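Old computers at the Butine workshop

On this page I collect pictures from our repair room. We take desktop computers which offices do not want any more, we open them, and we look which parts can still serve. Last year 189 towers came through the door. I am not a photographer, and English is my third language, so please be patient with both.

The room is on the ground floor of the old Soven building, two minutes from the bus stop. Eleri Kemeys keeps the list of parts and I keep this page. If you click on a picture it should become larger, but on some telephones it does not.
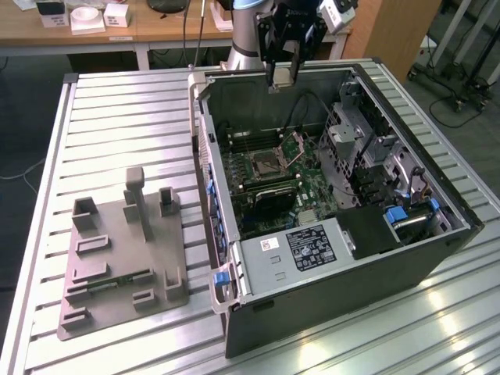
Page last changed: May, by E. Kemeys (one spelling corrected)

A black tower on its side, with the side panel taken away. The processor socket is empty and its metal bracket stands open. Please be careful at this stage, the contacts in a socket are very delicate and I have spoiled 2 of them myself with a sleeve.

I like the blue plastic in this kind of case. When you know that blue means "you may pull here", many cases become easy, and you can put the screwdriver down for a while. The grey cage on the right is for the drives. The power supply we always leave until the end, and we never open it.

The plate with the grey holders, on the left, is 3D-printed. There is a small green board in one of the slots.

About the parts

Memory goes into paper envelopes, with the size written in pencil. Fans we clean with a soft brush. Cables go to the box under the stairs, where there must be 3,000 by now, and anybody can take from it. Drives are not given away before they are erased.

If you have a tower at home which you do not use, bring it with the power cable, please. Monitors we cannot take, the room is too small. For schools we can prepare complete machines, but ask Eleri early, in May the list is already long.

More pictures are on the Ikuston page.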